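Cell notebook, Cadier bench, October

Picking up from the cable duct work. Both arms are back on after the rail swap and both wrist cameras come up on the Prekik hub without the extra power brick. Left gripper still carries the old finger screws; the new ones are in the Ostasum box on the shelf.

Job for the evening: microphones into desk stands, left arm first. Camera exposure locked on both wrists, closing speed at 30 percent, no force limit yet.

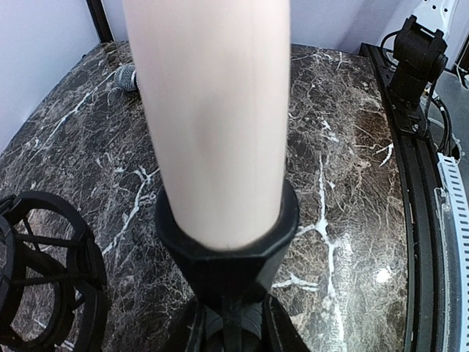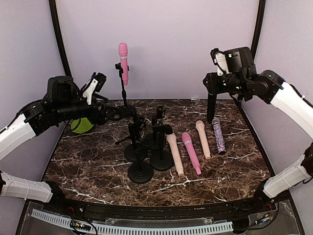 Marble top stays for now, veins and all.

Gilchrist wrote back after reading the last entry and thinks we should stop tuning the pose and work on the clips. A hard clip needs the handle square to it within a couple of degrees, and no amount of camera calibration will give us that on printed brackets. Suggested a strip of thin foam inside each one and a slower last 20 mm. Also asked why we are logging joint positions at all if we never plot them.

Fair on the logging. I went through the file: 1680 rows, of which 157 have a gripper current worth looking at. Plotted those. Current climbs early on the left side, well before the fingers should be touching anything, so there is drag in the linkage or a cable catching. Took the cover off and found the wrist cable pinched under the bracket. Rerouted it with more slack and put a tie on the outside. Idle current dropped to 265 mA, which matches the right arm.

Foam: cut two strips and glued one in. The other is too thick – need the thinner sheet. Slower approach is in the config as final_slow, off by default so the old runs can still be repeated.

Still open:
Right wrist camera drops off the hub if both streams start together. Starting them a few seconds apart works.
Base bolts on the right arm want checking after every session until we get lock washers.
Duct lid for the front, cut to length but the slots don't line up.
Plot the rest of the log with the cable fixed and send it to Gilchrist.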